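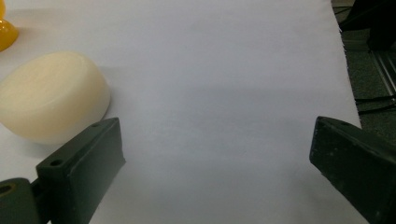 Shared tables fill up, and I wanted to know how the filling starts. Most of the writing on clutter looks at the end of the story, when the heap is already there and everyone is cross about it. I was more interested in the first hour or so, when one thing gets put down and then another thing joins it. My working idea, going in, was that the first object acts as a sort of permission slip. A large sheet of plain white paper with a single cream-coloured, rounded thing sitting on it, no bigger a deal than a bar of soap, is already a surface with something on it, and people seem to treat it differently from one with nothing at all. How differently, and for how long, is what this section is about.

4. What people told us, and what the tables told us

4.1 The sites

The study covered 11 shared tables in Teltus, all of them indoors and all of them used by people who didn't live together. I should say straight away that this is not a tidy sample. I picked places that would have me, which meant a launderette, two church halls, a language school, the reading room at Odukoya Library, several staff kitchens and the long waiting room on Tutotgate where the bus company sorts out lost passes. The Tutotgate room turned out to be the most useful of the lot (it has people coming and going from early morning until seven in the evening, and hardly any of them know each other) and I'll come back to it more often than is strictly fair to the others.

I had hoped to include a home or two for comparison. I gave that up in April, after two households had tidied so thoroughly before my first visit that I'd have been studying something else entirely.

4.2 The questionnaire

We sent out 700 questionnaires and got 200 back, which I was pleased with, given that the thing ran to four sides and the last side was mostly boxes to write in. The questions were plain ones. Where do you put your keys when you sit down? Have you ever moved something belonging to a stranger? If you find a mug on a shared table, whose job is it? That last one brought in the longest answers by a mile, and some of them were quite heated – one person used up the whole back page and then carried on along the margin.

What struck me on reading them through was how often people described the table as if it had made the decision. "It was already a dumping ground" came up again and again, in slightly different words. So did "there was a space next to the post". People rarely said "I left it there". I don't want to make too much of grammar, and a proper linguist would probably want to have a word with me, but I did start marking these answers in green pen and I ran through the pen.

A smaller group answered in a completely different way. They talked about edges. They put things down near an edge, or squared them up with one, and felt that this made the item count as parked. A bag in the middle of a table was rude, and the same bag lined up along the side was fine. I hadn't asked about edges at all, so there is no figure to give here, and I'd very much like someone to ask the question properly.

4.3 Does the surface matter?

Going in, I thought colour might matter a good deal. Pale tables show everything: crumbs, rings, that grey smudge you get from newspaper. The staff kitchens had mostly pale tops and the halls mostly dark ones, so there was at least something to compare.

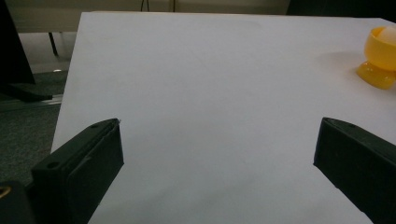
Figure 3. A white tabletop with a smooth, matte surface.

People certainly believed it mattered. In the questionnaires, white tables were "the sort you'd wipe" and dark ones were "the sort you'd leave". I liked this so much that I wrote most of a draft around it, some 900 words that are no longer with us. The trouble came when I set the answers beside my own notes from the visits. Pale tables did get wiped more. They did not stay clear for longer. People would lift up a pile of magazines, wipe underneath, and put the pile back exactly where it had been, and I watched this happen at the language school so many times that I began to look forward to it.

Size was a better guide. On small tables, a newcomer's coat or bag was in somebody's way almost at once, so it got moved or remarked on. On a big table there's room to be polite about it, and politeness is what lets a pile grow. The waiting room on Tutotgate has a table far too large for the room it's in, a hefty old Drastero model that two people can't shift, and it collects leaflets, gloves and half-done crosswords from breakfast onwards. The clerks clear it at closing time and put everything in a tray by the door. By mid-morning the leaflets are back. I asked one of the clerks whether a smaller table would help and was told, quite sharply, that people need somewhere to lean while they fill in the form.

4.4 The first-object idea, revisited

So what about my permission slip? The evidence is mixed. In the halls and the library, a table with one thing on it gained a second thing sooner than a table with nothing on it, and this held for mornings and afternoons alike. In the staff kitchens I couldn't see any difference. My best guess is that in a kitchen you know roughly who the mug belongs to, so it says something about a person and nothing much about the table. Among strangers, a left object belongs to the room.

It also seemed to matter what sort of thing it was. Paper drew more paper. Cups drew cups. A single glove, on the other hand, sat by itself for most of a day in the library, with readers giving it a wide berth and one or two moving their chairs along. I don't have a good account of the glove. Several people mentioned lost clothing in the questionnaire as something they would never touch, and none of them gave a reason beyond it "not being nice", so I've put those answers together in the next section with the ones about food.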